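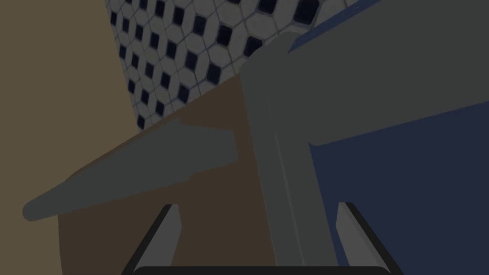
Version 6 of the Fullora grasp planner went out to all sites on 05/12/2025, and the main change is in how it handles thin objects that sit close to something else. Up to now the planner treated the wrist camera view as one more source of depth points and merged it with everything the overhead camera had. That worked well for boxes and cups. It worked badly for anything shaped like a handle, and the kitchen set in the simulator is full of those. A gray handle with its wide end almost against a gray post, between two open fingers, gives the old segmentation step very little to go on. Both parts are plain gray, the light is low, and the tile wall at the back has far more contrast than anything the gripper is supposed to care about.

The new version splits the job in two. A first pass looks only at the region between the fingertips and a short distance past them. It uses the known position of the fingers to decide where that region is, so it no longer depends on color to find it. A second pass looks at the rest of the view and is used for collision checks only. Patterned backgrounds such as tile can still produce false edges in the second pass, but those edges can't pull the grasp point away from the object any more.

Results so far are from simulation. On the Brandes kitchen set, thin object grasps went from 42 percent to 81 percent with the same arm settings and the same controller. Boxes and cups did not change. Most of the failures that remain are cases where the planner picks a good grasp and then refuses to run it, having decided that a finger would touch a nearby surface. We would like it to refuse less often, but we have not loosened the margin in this release. If you want to try a smaller margin on your own setup, the setting is called finger_clearance and it is read at startup, so restart the planner after you edit it.

There is one change you need to make by hand. The planner now expects the finger outline to be supplied as a mask file, one for each gripper type. The masks for the standard two-finger gripper are included for the fully open and half open positions. If you have changed the pads or printed your own fingertips, the included masks will be wrong at the edges and the planner will take a strip of your own finger for part of the object. The mask tool in Flernix will make a new file for you. Open the gripper in clear space, start the tool, and let it run until it says the file has been saved. Then load a view with the mask drawn on top and check that the outline follows the finger all the way to the tip. Pay attention to the inner faces, where a few pixels make a real difference.

The controller has not changed much. The approach speed is still limited by the distance to the nearest surface, and that distance now comes from the second pass. In practice the arm slows down a little earlier in tight spots than it did before. Some of you will notice this if you time your runs. Planning takes slightly longer as well, by 2 frames at the default camera rate, and we don't think that can be brought down without moving the first pass to the graphics card. That work is on the list for February.

Logging moved too. Each planned grasp now writes its camera view, both passes and the chosen finger positions into a single Clikgate record, where before they were in separate files with times that didn't always agree. Old logs can still be opened in the viewer, but you can't replay them through the new planner. Keep a copy of the previous version if you have comparisons to finish - the two can be installed side by side as long as they don't share a settings folder.

A few known problems:

The viewer draws the second pass in the wrong place if the window is resized during a replay. Closing and reopening the record fixes it.

Handles with a step or notch along one edge are sometimes split into two objects. The planner then grasps the larger part, so the arm may close farther from the middle than you would expect.

The half open mask is not picked up when the gripper name has a space in it.

If you report a bad grasp, please attach the Clikgate record and say which masks you were using. A screen capture alone doesn't contain the finger positions, and we can't rerun the plan without them. Reports go in the planner queue as before.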